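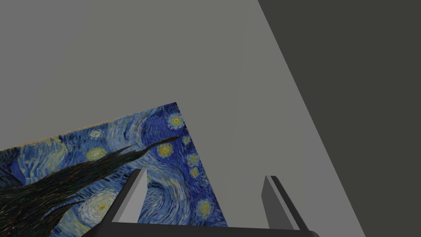

In the simulator: the open gripper and the Starry Night print.

Filed under: Shop Floor & Office
Last updated: 4th August

I've packed returns at Condodel for long enough to have opinions about tape, so when they told us the sorting bench was getting a two-armed robot I had opinions about that too. Loud ones, in the lunch room. Then they asked who wanted to help get it ready on the computer first, and my hand went up before my brain caught up!

So for the past while I've spent half of each shift in the upstairs office with Skarex, our name for the practice program (the proper name is longer and duller). We try a job there before anyone lets a real arm near a real customer's parcel. My part is saying what a person would do. Which thing would you grab first? Would you go in from the side? I'd never had to put any of it into words, and it's surprisingly tiring. I go home with my head full of wrists. 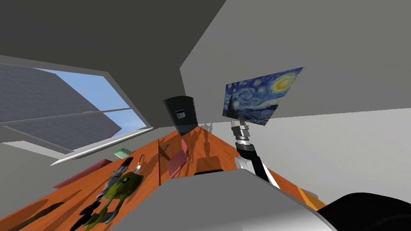 Condodel returns centre, October

The practice desk is a proper jumble, and I pushed for that. Returns never arrive in a tidy row. You get a book standing up on an angle, a toy on its side, something long and black lying next to it, and you have to work out what to reach past. The first layouts I was shown were far too neat (sorry, Wendelin) and I said so. Wendelin Aigner runs the project and took it very well, considering I'd been in the room five minutes.

What changes for us? The sorting bench used to be two people all day. The plan is one person and the robot, with the second person moving over to checking and repairs. We've been promised no lost hours, and that's in writing. There's also 29 hours of paid training each, and an allowance of 800 dollars once you've finished. My shoulders are very keen on the whole idea. The rest of me is still making up its mind, because I liked having someone across the bench to natter to.

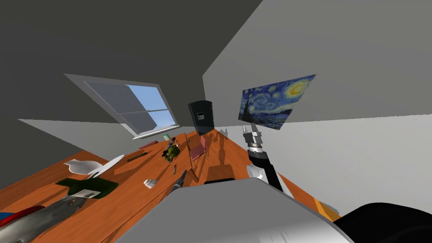 Mao reckons the chat is the bit management hasn't costed, and told me that if the second person goes to repairs, the repair table should be moved close enough to talk across. I've passed that on to Wendelin and it's on the list for the new floor plan.

If you'd like a turn upstairs, put your name on the sheet by the time clock. You don't need to be good with computers. Bring a jumper, the air con up there is fierce.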